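Call for participants: household water use diary study

Duvham Research is recruiting adults to keep a diary of water use at home. The study is run on behalf of Flarkby, a regional water utility, and will inform its seasonal demand forecasts. Recruitment closes at the end of June.

Who can apply

You must be 18 or over, live in the Flarkby supply area and have a working water meter that you can read yourself. Renters and owners are both eligible. Households on tank water only are not. One person per household may enrol.

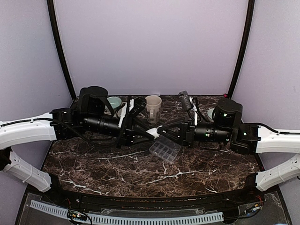 What is involved

Participants record each shower, laundry load, dishwasher cycle and use of a garden hose for 10 consecutive days. Entries are made in a paper booklet or through the Zerkard web form. Most people need 5 minutes a day. The meter is read twice, once on the morning of the first day and once on the evening of the last.

There are 2 interviews by telephone, one before the diary period and one after it. Interviews cover the number of people in the household, the age of fixtures and any leaks repaired in the past year. Calls can be booked between 9 am and 7 pm, with a later session on Wednesday.

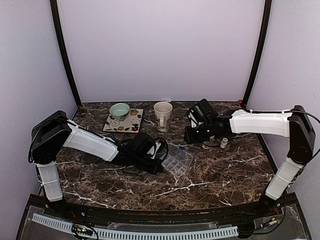

Payment

Participants who return a completed diary and both meter readings receive $300 by bank transfer. Incomplete diaries are paid on a pro rata basis. You may withdraw at any time without giving a reason.

Privacy

Addresses are stored separately from diary data. Flarkby receives grouped results only and will not use them for billing.

How to apply

Complete the eligibility form at the Duvham front desk, Adebisi Building, or request a copy by post. Please have a recent water bill on hand.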